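Quiénes somos
Inicio | Empresa | Servicios | Seguridad | Contacto

Skamdale es una empresa de ensayo y mantenimiento de pinzas manuales y terminales de agarre para robótica de servicio. Trabajamos para integradores y laboratorios que recogen datos de manipulación en locales reales: cafeterías, comedores, recepciones y salas de espera. La plantilla es de 17 personas, repartidas entre el taller, el laboratorio de medida y el equipo de campo.

La empresa la fundaron Perrine Aubert y Bülent Aksoy, ambos procedentes del mantenimiento industrial. Los primeros contratos fueron de calibración. La actividad actual, centrada en el análisis de fallos, tiene su origen en un incidente propio que figura en esta página por decisión de la dirección técnica.

El incidente de Prudomska

En julio, durante una campaña de recogida de datos para el proyecto Prudomska, una pinza manual de la serie Saris perdió un dedo en el tramo final de una sesión. El dedo izquierdo se separó de su placa de montaje al cerrar sobre una botella, que cayó al suelo. No hubo lesiones. La operadora detuvo la sesión, retiró la herramienta y avisó al responsable de campo según el procedimiento vigente.

El procedimiento vigente era insuficiente. Pedía una inspección visual al inicio de la jornada y otra al final, sin comprobación de par intermedia. La pinza llevaba 155 ciclos de cierre desde la última revisión, un valor que entonces se consideraba bajo.

El análisis, dirigido por Meinir Pugh, estableció la siguiente secuencia:

Aflojamiento progresivo de los tornillos de la placa izquierda por carga lateral repetida.
Desplazamiento angular del dedo, compensado de forma inconsciente por la operadora.
Pérdida de registro entre la apertura medida y la apertura real, con una desviación de 15 mm en el momento del fallo.
Separación completa del dedo bajo carga.

El tercer punto tuvo más consecuencias que el cuarto. Las grabaciones anteriores a la separación contenían valores de apertura erróneos y ya se habían entregado al cliente. Se retiraron casi 60 secuencias y se repitió el trabajo a cargo de Skamdale.
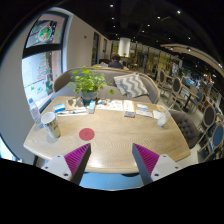 Pinza manual abierta ante una mesa con vasos y una botella. Los dedos van fijados a placas con tres orificios de tornillo visibles en cada una.

Qué cambió

La comprobación de par se hace ahora al inicio de la sesión, en cada cambio de mesa y después de cualquier golpe, aunque el golpe parezca leve. El valor medido se anota en la hoja de la herramienta con las iniciales de quien lo toma. Una pinza sin hoja no sale del taller.

La apertura se contrasta con un calibre patrón antes de grabar la primera secuencia y después de la última. Si las dos lecturas difieren más de lo admitido, el bloque completo queda en cuarentena hasta que el laboratorio lo revise. El cliente recibe el registro de cuarentenas junto con los datos.

También se modificó el criterio de parada. Cualquier operador puede interrumpir una sesión sin consultar y sin justificarlo por escrito en el momento. El informe se redacta después, con la herramienta ya etiquetada y fuera de uso.

Equipo técnico

Perrine Aubert. Dirección técnica. Aprueba los procedimientos de inspección y firma los informes de fallo.
Bülent Aksoy. Operaciones de campo. Planificación de sesiones y relación con los locales.
Meinir Pugh. Laboratorio de medida. Metrología de apertura, ensayos de fatiga y custodia de patrones.
Róisín Nic Giolla. Calidad de datos. Cuarentenas, trazabilidad y comunicación de incidencias al cliente.
Loretta Villanueva. Formación de operadores.

Servicios

Revisión periódica de pinzas manuales, propias o de terceros. Análisis de fallo con informe firmado. Auditoría de conjuntos de datos cuando se sospecha una deriva mecánica de la herramienta. Formación en inspección y parada segura, en el taller de Ridgeway o en las instalaciones del cliente.

El informe del incidente de Prudomska se facilita íntegro, con las tablas de par y las fotografías de la placa, a cualquier cliente que lo solicite. La versión vigente del procedimiento de inspección es la del 3 de enero de 2023.

Notificación de incidencias: formulario de la sección Seguridad. Indique el número de serie de la herramienta y la fecha de la última revisión.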